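The gripper that wouldn't let go

February was mostly laundry. I have been working on a pick-and-place routine for the gray arm, and the job for the month was simple on paper: take a piece of clothing out of the basket next to the sofa, lift it clear, put it back, repeat. The target was 910 cycles without anyone touching anything. I got to 871 in total, over several runs, and then I stopped it myself. I want to write down why while I still have the logs open.

The fault was a late release. The controller would send the open command, the gripper would report that it was open, and the fingers would still be closed on the cloth. The arm believed the report and moved on to the next waypoint with a shirt in its hand. On a hard object you would hear it or see it right away. Fabric just follows along, and from the desk it looks like a normal lift.

I first noticed it at cycle 52 of a night run, when the load reading at the wrist stayed high through the whole return move. I blamed the cloth. Thick fuzzy material catches on everything, and I had already seen a fold hang up between the fingertips once. 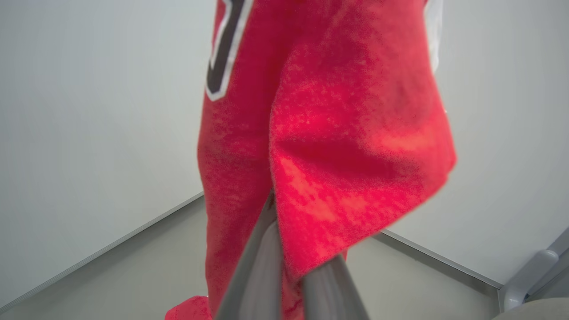 So I did what I usually do and changed the wrong thing. I lowered the grip force, reran it, and the fault went away for long enough that I wrote "fixed" in my notebook. It came back the next evening. I raised the opening width. Same story.

The one that made me stop was a pull. The arm had hold of the garment at one end and the other end was snagged on the rim of the basket. The release was reported, the arm went up and sideways at full travel speed, and the basket went with it until the cloth came free. Nothing broke. I was sitting on the floor at the time, closer than I should have been, with my hand near the basket to straighten it before the next cycle. The basket rim hit my knuckles. It was a light tap, but the same move with my fingers inside the gripper would have been a different post.

I hit the stop and left it off for the night.

In the morning I wrote to Wayne Fehr, who built the first version of this wrist and still answers email about it. His reply was two lines. He asked whether "open" in my setup meant the fingers had been measured open or that the motor had been told to open. I had to go look. It was the second one. The Wisetti driver I use sets the open flag when the command is accepted, and reads the motor position only if you turn that on in the config. I had turned it off in the fall to get rid of a timeout and never turned it back on.
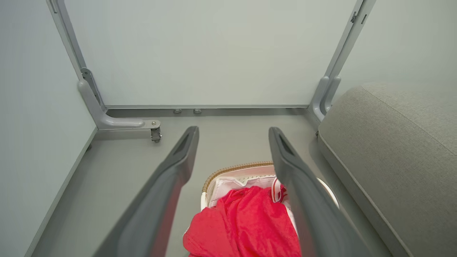
Fingers over the basket, red shirt inside.

That explained why the arm trusted a bad report. It did not explain why the fingers were slow. With position feedback back on I could see the delay, up to 9 seconds in the worst case, and only with the arm reaching low and the wrist turned toward the sofa. In any other pose it opened on time.

Tarcísio Seixas came over with his meter and we went through the wiring. We moved the wrist by hand with the power off and checked continuity as we went. It took most of an afternoon. The fault was in the cable between the arm and the gripper. At that one angle it was pulled tight and the signal line dropped out, then came back when the arm swung up again. The command sat in the retry queue until it did. I made that cable too short. I remember cutting it.

The new one is longer, with a loop left for the wrist to turn, and I went back to testing with nothing but a plastic liner in the basket.
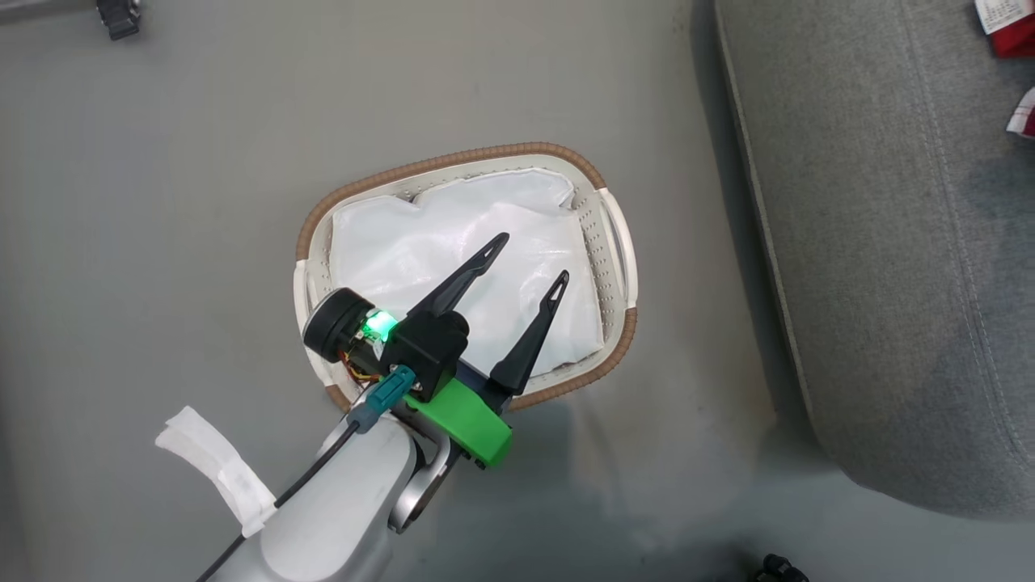 Gripper open above the liner, sofa on the right.

What I changed, for anyone running something similar:

Position feedback stays on. The timeout it caused was a real warning and I treated it as noise.

The arm does not leave the drop pose until the measured finger gap is past the threshold. If it isn't there in one second, everything halts and waits for me.

Travel speed near the basket is down by half. I had it fast only to get through more cycles.

There is a wrist load limit on the lift, so a snag stops the arm instead of dragging whatever it's attached to.

I don't reach into the work area with the motors live. This was already my rule. I had been ignoring it for weeks.

I also sent a note to the person who maintains the driver asking for the default to be changed, or at least for the flag to be called something other than "open." No answer yet.

The count is back to zero and I'll start the 910 again when the replacement strain relief gets here. Wayne wants the logs from the drop pose, so I'll be pulling those tonight.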